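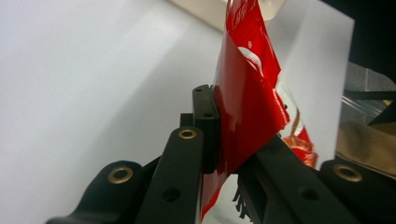

The Red Packet, and Other Residents of the Snack Shelf

Monday, April 22, 2019

Welcome to the only gallery on this site with no sunsets in it. Last week I cleared out the snack shelf in the Ogilvie Street kitchen, a job I had been putting off since August, and I took the view that if I had to look at all of it, so should you.

The shelf is the one over the toaster. It was meant for cookbooks. It holds snacks because snacks were put there once, for a minute, and then had children.

The red packet at the top of the page gets the opening spot on looks alone. Glossy red film, a bit crumpled, with white print and a swooping white logo that somebody was surely paid well to draw. Every fold throws the light back at you. I have owned party shoes with less shine.

I respect a red packet. Red is the color a snack wears when it wants to be found at eleven at night by a person who has already brushed their teeth. Beige packets contain things with seeds in them, and they can sit on a shelf until the house is sold.

Some notes on the rest of the shelf, for those who came for the whole tour.

The Cimik crackers
Three boxes, all open. The household rule is that you finish one box before starting the next, and the household has never met this rule in person. I poured the survivors into a single tin and felt like a bank merging its branches.

The Fernov soup mix
Bought in a hurry during a cold, in a quantity that suggests I expected the cold to last until retirement. The label promises 900 grams of "hearty country base." I have lived in the country. I don't remember a base.

The Flinent tin
A handsome tin, too good to throw away, so for years it has held 17 rubber bands and a birthday candle. It now holds tea. The rubber bands have moved to the drawer with the other rubber bands, where I gather they were expected.

The paper bag of mystery lentils
No label, no date. Could be lentils, could be gravel from the fish tank we no longer have. Composted, with a short silence.

How the packets are stored now

Anything in a shiny film packet stands upright in a shoebox, front facing out, like records in a shop. Lay them flat and they slide – first over each other, then over the edge, then into the toaster. Half-eaten ones get folded over twice and clipped with a clothespin. I tried proper bag clips from a catalog, item 287, and they are wonderful clips. They are all on the curtains now.

Heavy things went to the bottom cupboard, next to item 291, a salad spinner I won't be discussing.

The tea went at eye level, the crackers beside it, and the red end of the range up on the left, where I need the step stool to get at it. This was supposed to slow me down. The step stool now lives in the kitchen.

Next gallery: the drawer under the oven, once I can get it open.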